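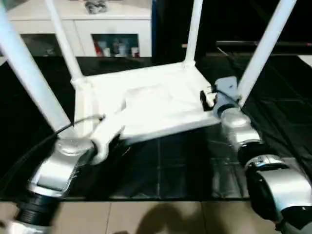 November 2022

Liebes Tagebuch, oder wer auch immer das hier noch liest - ich bin seit gestern Abend wieder zu Hause und habe zum ersten Mal seit Wochen länger als bis sieben geschlafen. Herrlich! Danach Kaffee, noch ein Kaffee, und dann habe ich mich endlich an den Stapel mit den Chornoten gesetzt, der seit September neben dem Sofa liegt und langsam ein eigenes Möbelstück wird.

Also, der Chor. Kjell will im Advent unbedingt das große Programm machen, mit den beiden schwedischen Stücken und diesem endlosen Alleluja, bei dem der Alt gefühlt drei Seiten lang denselben Ton hält (ich singe Alt, ich darf mich beschweren). Natsumi hat angerufen und fast eine Stunde lang auf mich eingeredet, dass wir das nie im Leben bis zum Konzert hinkriegen. Ich glaube schon, dass wir es hinkriegen. Nur der Übergang in Takt 30 klappt einfach nicht, da kommen die Männer jedes Mal zu früh und dann liegt alles übereinander wie nasse Wäsche.

Nachmittags war ich kurz in der Stadt, Geschenkpapier und Hefe kaufen. Hefe gab es, Geschenkpapier nur mit Rentieren, die schielen. Ich habe 2 Rollen genommen. Auf dem Rückweg bin ich bei Yuzuki vorbei, sie hatte Linsensuppe auf dem Herd und wollte mich nicht gehen lassen, ehe ich einen Teller gegessen hatte. Es war dann doch mehr als einer. Sie überlegt immer noch, ob sie im Frühjahr nach Nadham zieht. Sie redet von dem Ort wie andere Leute von einem Menschen, den sie heimlich gern haben, die Gassen, der kleine Bahnhof, das Licht am Fluss. Ich habe tapfer genickt und Brot nachgelegt. Natürlich soll sie gehen, wenn sie will! Aber mit wem gehe ich dann im Winter schwimmen? 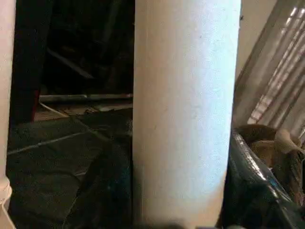

Weißes Rohr, ganz nah

Zu Hause dann die Post: eine Rechnung vom Zahnarzt über 563 Euro, ich musste mich kurz hinsetzen. Dass die Krone teuer wird, wusste ich ja, aber ich hatte mir im Kopf eine freundlichere Zahl zurechtgelegt. Damit ist der neue Wintermantel wohl gestrichen. Der alte hält noch, wenn man den mittleren Knopf in Ruhe lässt.

Dafür lag auch eine Karte von Asuka dabei, mit ihrer winzigen Schrift bis an den Rand vollgeschrieben. Sie hat die Prüfung bestanden!! Ich habe im Flur laut gejubelt und sie sofort angerufen, aber es ging nur die Mailbox dran, also habe ich ihr ein Geburtstagslied aufgesungen, weil mir kein anderes Lied eingefallen ist. Sie hat im April Geburtstag. Na gut.

Am Abend wollte ich eigentlich Takt für Takt üben, so wie Kjell es immer predigt, erst sprechen, dann summen, dann singen. Bis zum Summen bin ich gekommen. Dann hat Hinata geschrieben, ob ich das Rezept für den Mohnzopf noch habe, und ich habe es eine halbe Stunde lang gesucht und schließlich in einem Krimi gefunden, als Lesezeichen, auf Seite 645. Den Krimi hatte ich völlig vergessen. Ich weiß nicht mal mehr, wer überhaupt tot ist, und trotzdem habe ich gleich weitergelesen und den Zopf erst sehr spät abgetippt.

Jetzt ist es kurz vor zwölf, draußen regnet es seitwärts, und der Hefeteig für morgen steht im Kühlschrank. Morgen früh backen, dann Probe, und vorher muss ich Natsumi noch zurückrufen, sonst ist sie beleidigt. Und den Zahnarzt überweisen. Oder übermorgen.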